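Why I Still Want a Bank I Can Walk Into

3 January 2025

When the last branch in Prustwood closed, the notice in the window thanked us all for our custom and gave the address of an app. I stood and read it twice, with my paying-in book in my coat pocket, and felt rather more upset than a grown woman ought to feel over a building with bad carpets. I have been turning it over ever since, and I'd like to set down why I think we are letting something go too cheaply.

Let me say first that I like banking on my phone. I pay the window cleaner with it, I split restaurant bills with my sister, and I once moved 2,000 pounds to my nephew from a bench outside a garden centre while he was on the other line to the letting agent. Ten years ago that would have meant a morning in town and a form in two colours. I have no wish to go back to the form, and I am suspicious of people who say they do.

What the counter was for

The trouble is that most of us only need a person at the bank a few times in our lives, and those few times tend to be dreadful. Somebody dies and there are accounts to close. A marriage ends. A payment leaves that you never agreed to, or (worse, in a way) one that you did agree to, because a polite young man on the telephone talked you into it.

My neighbour Sieglinde Fuchs had a call like that last February. She was told her savings were in danger and must be moved at once, all of them, and she was so frightened that she didn't trust herself to do it on the computer. So she put on her good shoes and went to the branch, which was still open then, and the cashier asked her, quite gently, who she had been speaking to. They sat in the little side room for the best part of an hour and the money stayed where it was. I don't say an app couldn't have put up a warning. I'm sure it would have, with a yellow triangle, and I'm just as sure she would have tapped straight past it, as I tap past them all.

The shops feel it too

Rami Kanaan, who keeps the hardware shop near me, used to pay in his takings on his way home. Now he drives to the next town with the bag on the passenger seat, 129 miles of it in a single month when he kept the mileage for his accountant. He has thought about refusing cash, and half the parade already has, but a good many of his customers are older people who keep their week's money in envelopes and know to the penny what is in each. He would feel he was shutting the door on them. I think he would be, too, and I think he is kind to go on carrying the cost of it, though I don't see why it should be his to carry.

The banks say footfall has dropped, and of course it has. They cut the hours, then they closed at lunch (the one time working people could come), then they took out two of the three counters, and then they counted how many of us were left in the queue.
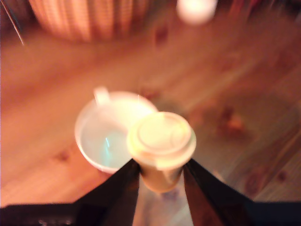

What I would ask for

I'm not asking for marble halls. A shared counter would do very well, in the library or the back of the post office, with the different banks taking it in turns and a proper cashier there all week. It should have a door that shuts, so that you can talk about money without the whole town hearing. And I should like the staff to be allowed some time, the way that cashier was allowed an hour with Sieglinde — or perhaps she simply took it, and was told off afterwards. I never asked.

There will be a cost, and I would sooner see it shared among the banks than left to each one to decide whether we are worth the bother. They all save when a branch goes, and I can't believe a corner of a library would eat up very much of the saving.

In the meantime I have kept my paying-in book. It has eleven slips left in it, and if a counter does open I mean to be there on the first morning, with a cheque from my aunt that I have been putting off photographing since the autumn.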